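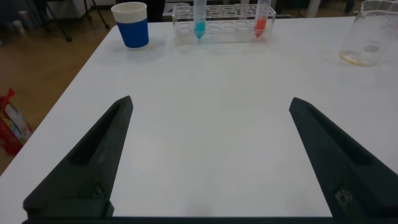 Laborbuch Farblösungen, Juni, Eintrag 2

Tisch Gravside, Vormittag. Angesetzt wurden die gefärbten Lösungen für die Misch- und Umfüllübungen. Blau und Orangerot je in ein konisches Zentrifugenröhrchen, Gelb ins Becherglas. Alles Lebensmittelfarbe in Leitungswasser, keine Pufferung, keine Konservierung. Haltbarkeit laut altem Eintrag 8 Tage, danach Bodensatz in der Spitze.

Füllhöhe: Blau nur bis zum Ende des Konus. Orangerot höher, bis in den zylindrischen Teil. Beim nächsten Ansatz angleichen, sonst ist der Farbvergleich nebeneinander wenig wert. Zwischen den Röhrchen im Acrylständer Plätze frei lassen, damit man den Deckelrand beim Herausziehen nicht berührt.

Der Pappbecher mit blauem Unterteil und weißem Rand bleibt Abwurf für Einwegteile. Durchsichtige Kunststoffbecher kommen ebenfalls hinein, aber höchstens einer, der zweite verkantet. Beutel mit Verbrauchsmaterial an die Tischkante legen, nicht zwischen die Gefäße. Taschen und Netzteile gehören vom Boden weg, steht seit Mai auf der Liste.

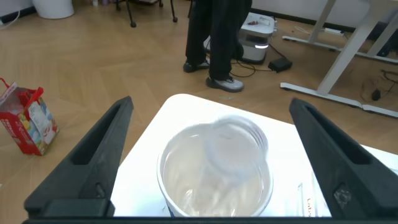 Platten und Schalen

Multiwellplatte aus Charge 2866 (Waltus) auf den Tisch Skorholm gestellt, Petrischale rechts daneben. Platte klar, Näpfe rund, Sichtprüfung gegen den weißen Untergrund ist brauchbar. Bei Gelb schlechter: unterhalb der halben Konzentration ist der Meniskus kaum abzulesen. Schwarzes Papier unterlegen hilft etwas, stört aber bei Blau.

Kleine runde Teile nicht am Plattenrand ablegen, sie rutschen beim Anheben mit.

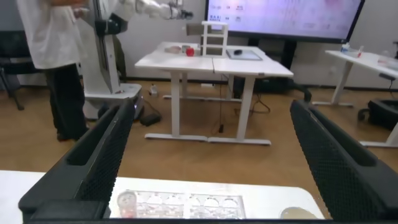

Für die Verdünnungsreihe deshalb Orangerot als Leitfarbe nehmen. Zwei Näpfe unverdünnt als Referenz, der Rest in Halbierungsschritten. Pipettenspitze nach jeder Farbe wechseln, Spülen reicht bei Rot nicht aus.

Gelb nur flach ins Becherglas geben, der Boden soll gerade bedeckt sein. Die weiße Skala ist für so kleine Mengen zu grob, Volumen daher vorher mit der Pipette abmessen. Aus dem Kunststoffbecher langsam über die Glaswand gießen, sonst Spritzer auf der Platte. Flecken sofort abwischen, Orangerot zieht in die Oberfläche ein.

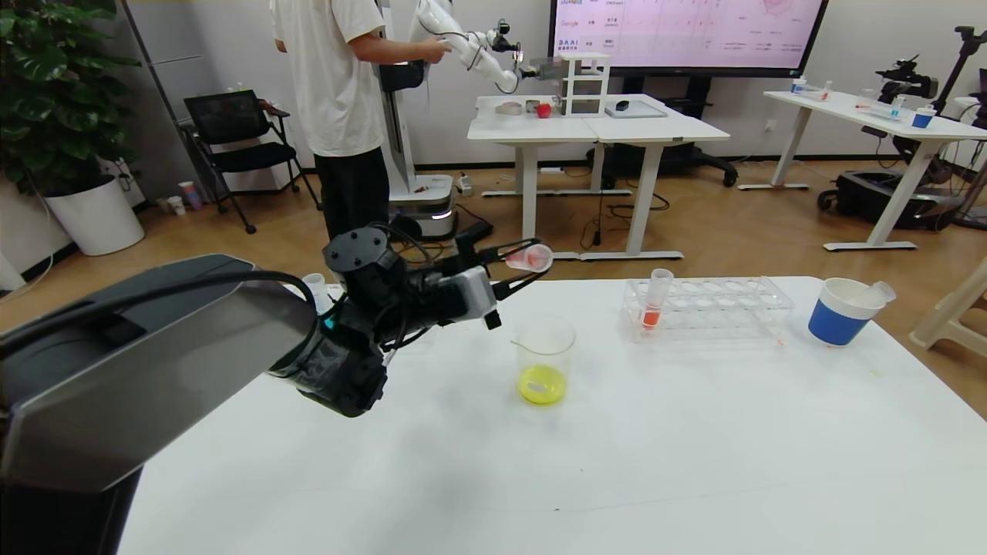 OFFENE PUNKTE

Ständer Kaewkla: beide Lochreihen auf Passung prüfen, ein Röhrchen saß schief.
Kleine Flaschen beschriften, Inhalt und Monat.
Apfel und Klebeband vom hinteren Tisch räumen.
Neuen Ansatz Blau, Füllhöhe wie Orangerot.
Becherglas vor der nächsten Reihe mit entionisiertem Wasser spülen und kopfüber abtropfen lassen.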